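Stollolus 30 — Servidor de control de acceso para portales de contenido adulto
Fabricante: Rena. Distribución y soporte: Tasov 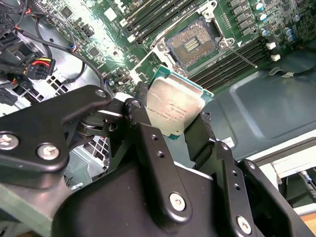

Stollolus 30 se instala entre el balanceador de carga y el servidor web del portal. Intercepta la primera petición de cada sesión, consulta al proveedor de verificación de edad contratado y emite un testigo firmado que el portal acepta o rechaza. El contenido no pasa por el equipo, de modo que un catálogo de vídeo y un archivo de relatos eróticos se configuran de la misma manera.

El testigo contiene dos datos: resultado de la comprobación y hora de caducidad. No se guardan nombre, fecha de nacimiento ni imagen del documento. El registro de auditoría anota el código de respuesta del proveedor y un identificador aleatorio, que se borra a los 30 días. El plazo se puede acortar desde la consola, no ampliar.

Características

Sesiones simultáneas: 3.648
Altas de sesión por minuto: 1.000
Conservación del registro: 30 días
Categorías de etiquetado predefinidas: 94
Formato: bastidor, 1U
Alimentación: doble fuente, extraíble en caliente
Consola: web y línea de comandos, en español e inglés

Módulo de etiquetado Didenko

Opcional, con licencia aparte. Revisa los textos y metadatos que suben los autores antes de publicarlos y les asigna una o varias de las 94 categorías. Las categorías de bloqueo — menores, falta de consentimiento, difusión de material privado sin permiso — detienen la publicación y abren una incidencia para el equipo de moderación. El administrador no puede desactivarlas. Las demás son editables.

El módulo no sustituye la revisión humana. Los textos en un idioma no admitido pasan directamente a la cola manual.

Comportamiento ante fallos

Si el proveedor de verificación no responde, el acceso queda cerrado y el visitante recibe una página de espera configurable. No existe modo de paso libre.

Contenido del suministro

Servidor, guías de montaje, dos cables de alimentación y tarjeta con la clave inicial. La clave debe cambiarse en el primer arranque. El módulo Didenko se activa por fichero de licencia y requiere reiniciar el servicio — el equipo no hace falta apagarlo.

Referencias relacionadas: Stollolus 30, segunda fuente de repuesto; Stollolus 30, guías para bastidor corto; Didenko, ampliación de idiomas.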